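Trokcombe Hillclimb Results, read me first

Hello, and thank you for downloading this. It is a tidy table of timed runs from the Trokcombe hillclimb, typed up from old programmes and result sheets over more evenings than I care to admit. If you like small cars going up a steep lane very quickly, I hope you'll enjoy poking about in it as much as I enjoyed putting it together.

What you get

There are two files. runs.csv has one line for every timed run, 2,226 of them, and drivers.csv has one line per driver, with the spelling of the name I settled on. Of the runs, 1,969 have a finishing time. The rest are failures, excursions into the hedge, or sheets where a coffee ring has eaten the number, and for those the time is left blank and the status column says what I could make out.
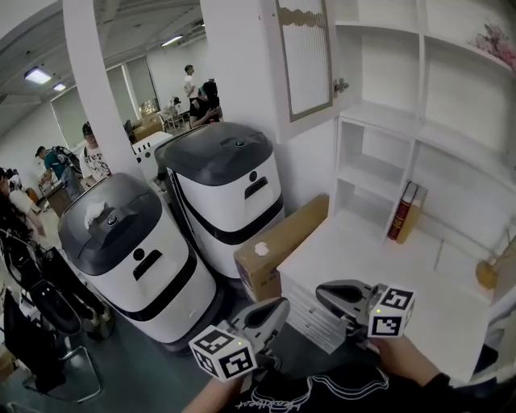

The columns in runs.csv are meeting, class, driver_id, car, run_no, time_s, status and note. Times are in seconds, to two decimal places. Split times at the Zovesden bend only came in when the club bought its second timing beam, so 1,614 runs have one and the others don't. Please don't fill the gaps with averages – the bend was resurfaced between meetings and the early cars were far slower through it than you'd guess.

Names and classes

Drivers called Vakulenko turn up in three different classes, and there are two of them, an uncle and a niece, who shared a car for one meeting. I have given them separate ids. The Rindero Cup runs are in the same file as everything else, marked RC in the class column. Engines over 2,000 cc were moved up a class partway through, and I've kept whatever was printed at the time.

Still to do

The May meeting is missing its wet practice sheets. If you have them in a loft somewhere, do please write!

Using it

Help yourself, for anything you like. A mention of Khrystyna-Mariia Nazarenko, who typed it all, would be very kind. Corrections are welcome too, with the meeting and run number if you can manage it.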